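Search notebook Go
Wesside workshop, shoe storage notes
January 14, 2022

Low rack is in. Collside's leaflet says it "keeps any hallway tidy", which I doubt. Wood shelf, black metal legs, stood on the striped carpet. Slides went on first, side by side, and slides are easy. I want to see boots.

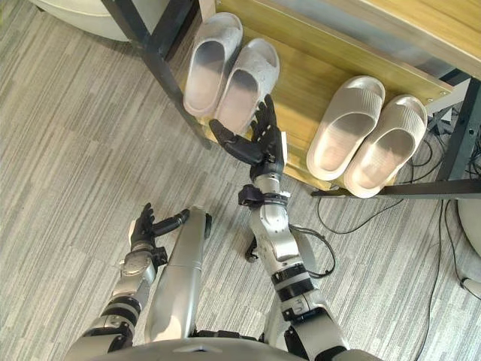 Still to check
- Does it rock on carpet? 8 pushes from the side, then 20.
- Grit on the board. Nishimura swears it wipes off. Not convinced.
- Leave loaded over 2 weeks before anyone at Emport hears "sturdy".

Print this page | E-mail this page
Last updated: January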